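The **kitchen table** is a table kept in or near a kitchen and used for preparing food, eating it, and almost everything else a household does sitting down. It is usually plainer than a dining table and gets much harder wear. Most furniture guides give it a short chapter between stools and shelving, although many families spend more waking hours at it than in any other spot in the home.

The term covers a range of shapes and sizes. A table counts as a kitchen table by where it stands and what is done on it, so a dining table moved six feet through a doorway becomes one the same afternoon. The change seldom goes the other way.

## Origins

For much of history, the room with the fire was the room with the table. Cooking, eating, mending and arguing took place on the same boards, and a separate word for the kitchen version would have puzzled the people using it. In houses large enough to have a kitchen staff, the work table grew long and heavy, with a top thick enough to be scrubbed for decades. The family ate elsewhere, at something polished, and rarely saw it.

As homes got smaller and servants fewer, the two tables met again. Builders of the early twentieth century drew compact kitchens with long counters and no room for a table at all, on the theory that a cook needed to stand. Cooks then put a table in anyway. The theory has returned several times, most recently as the kitchen island, a table that has given up its legs and can no longer be moved when something rolls under it.

## Construction

The usual height is 28 to 30 inches, a compromise between chopping and sitting that suits neither very well. Older work tables tend to be taller. Tops are made of solid wood, veneer, laminate, metal, glass or stone. Pine was long the common choice because it was cheap and easy to scrub, and it also takes a dent from a dropped spoon. Owners call this character once the table is ten years old and damage before that.
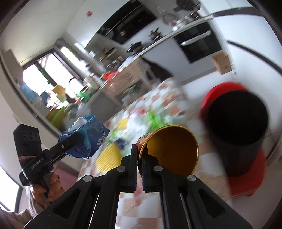 Legs are set at the corners or gathered into a central pedestal. Corner legs make a steadier table and bruise more knees. Pedestals allow extra chairs and will tip if a large person leans on the edge to make a point. A drawer under the top was standard on many older tables and was meant for cutlery. It is found today, where it survives, to hold string, dead batteries, takeout menus and a key.

Extending tables add one or more leaves, stored in a closet or behind a door until December, when somebody finds that they are a slightly different color from the rest. The leaf has been kept out of the sun and the table has not.

### The Carnis table

One regional type is the Carnis table, first sold by the Ukberg workshop in Bevness. It had a drop leaf on one side only, so that it could stand against a wall and still seat three. The workshop turned out 844 of them before closing, and each was numbered on the underside in pencil. The highest number so far found is 2037. Waqas Ansari, in his short history of Bevness furniture, suggests that the numbering started at 1000 and skipped about, perhaps to make the shop look busier than it was. He calls this "the only piece of advertising Ukberg ever managed."

The single leaf was held up by a swinging bracket, known locally as a butt after the Butt foundry that cast it. The bracket has a reputation. It will hold the leaf level under a full dinner for years and then let go during breakfast. Restorers usually replace it with a longer one, and collectors usually ask for the original to be put back.

## Coverings

Few kitchen tables are left bare. The cloth tablecloth is traditional, absorbs soup and has to be washed, and for daily use it lost ground long ago to coverings that can be wiped.

Oilcloth, in its first form, was cotton or linen coated with boiled linseed oil. It smelled of the oil for some weeks, cracked along the folds, and was much loved. Most of what is sold under the name now is fabric or backing coated in plastic, and it cracks later and smells of something else. The name has stuck, as names do when the replacement looks the same from across the room.

Printed designs deserve a longer study than they have had. Checks are the oldest and most common. Fruit is next, then flowers, then the seashore, then combinations of these that could only have been approved late in the day. Makers have long known that a busy pattern hides crumbs, and buyers have long claimed that they just liked the lemons. 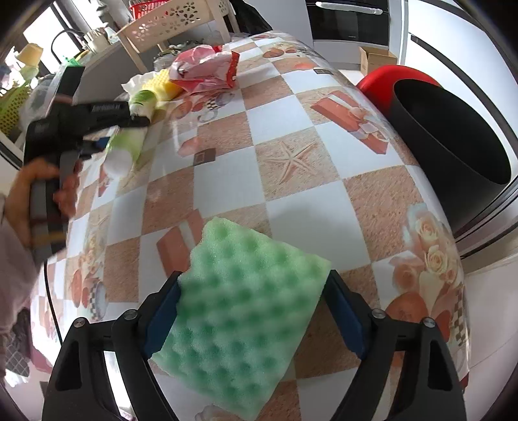 *Green foam sponge above a glossy oilcloth with a checkerboard print, seashells and peach roses.*

Care is simple. The surface is wiped with a damp sponge and mild soap, then dried. Hot pans leave a ring, and a ring is permanent. Ballpoint ink is also permanent, as is the dye from some printed grocery bags if they are left lying on a wet cloth overnight. The advice to roll an oilcloth for storage instead of folding it appears in every household manual and has been followed by an unknown but small number of people.

Under the covering there is often a second covering, and under that a third. Tables taken apart for repair in Bevness have had as many as five layers, the lowest stuck to the wood and holding on to a pattern that no shop has carried in living memory. Ansari dates several tables this way, much as one would with wallpaper, and admits that the method fails when a household bought whatever was on sale.

## Uses

The official uses are cooking and meals. In practice these take up a modest part of the day. A kitchen table also serves as a desk, sewing bench, post office, repair shop, changing table, card table and the place where groceries sit until someone puts them away. Homework is done there in preference to any desk bought for the purpose, and the more the desk cost, the stronger the preference.

Objects that live on the table form a fairly fixed group: salt, a napkin holder, a bowl of fruit or of things that are not fruit, a tin or canister, mail. The group drifts toward whichever edge is against the wall. When it covers more than half of the top, the household either clears it or starts eating in front of the television. Both outcomes are considered normal.

Seating is unassigned in theory. In most homes it has been settled for years, and a guest who takes the wrong chair will be told that it doesn't matter at all, in a tone that shows it does.
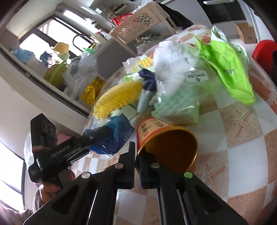 How large should a kitchen table be for four people?

A top of 48 by 30 inches will seat four, with three feet of clear floor behind each chair that has to be pulled out. A round table of 42 inches does the same job and wastes less space in the corners, though it can't be pushed against a wall without losing a guest.

For two people, 30 inches square is enough for plates and not quite enough for plates and a serving dish. Six need at least 60 inches of length. Figures printed in catalogs tend to be more hopeful and are thought to be based on people who keep their elbows in.

## Wobble

A wobble is the commonest fault in kitchen tables of every type and price. It may come from a loose joint, an uneven leg or an uneven floor, and owners generally blame the leg. Sawing a little off the others is a well-known remedy. It has produced a good many coffee tables.

The accepted short-term repair is a folded piece of cardboard. It is placed under the short leg, works well, and is lost the next time the floor is mopped. Felt pads, cork discs and screw-in feet are all sold as permanent answers. One Carnis table in the Bevness town hall stands on a folded bus ticket priced at 199 of some older coinage, and it has been steady for as long as anyone there has worked in the building. The town has declined offers to fix it.

Tables with three legs cannot wobble, a fact of geometry pointed out with great regularity by people who don't own one. They fall over instead. 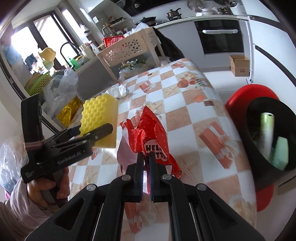 Hina Cheema, replying to an earlier account of the subject, objected that far too much is made of the wobble and too little of the noise. A table that rocks can be ignored, she wrote, "but a chair dragged over tile at six in the morning is heard by the whole building," and she would have given the section over to felt pads entirely. Ansari answered that chairs were outside his scope. Cheema's view was that nobody had ever bought a kitchen table to stand next to.

## In language

"Kitchen table" is used before another noun to suggest that something is homemade, honest or badly funded. A kitchen-table business is one without an office. Kitchen-table issues, in American politics, are those a family is supposed to discuss over bills, and speakers who raise them are often photographed at one with the mail cleared away.

"Kitchen-table surgery" was once literal. In cooking and craft books the phrase "a clean, flat surface" nearly always means the kitchen table, and the word "clean" is doing most of the work.

## See also

- Drop-leaf table
- Napkin holder
- Oilcloth
- Stool (furniture)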